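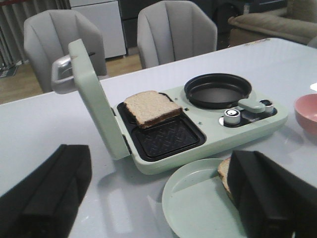 4.2 What people bought, and when

I went into the purchase logs expecting the big seasonal sale to swamp everything else, and it sort of did! Of the 1747 purchases our players let us look at, 787 were made while a game was marked down, and 430 of those fell on a Thursday, when the handheld shop swaps its offers over (I'd guessed the weekend, so that's me told).

Drina was the runaway favourite. It's a tiny puzzle game, it was going for less than a cup of tea, and people seemed to pick it up on the way to something else. Wendard did the opposite: hardly a sale until its price came back up, which I still can't explain and have argued over with anyone who'll listen.

Figure 3. Discounted purchases by weekday, handheld shop only. Killulitz is left out, as it was free for part of the study.

We also had 61 purchases of games the player already owned on an older console. I'd love to call that nostalgia, but the cheap upgrade price muddies things, and I come back to it in Section 5 with the survey answers.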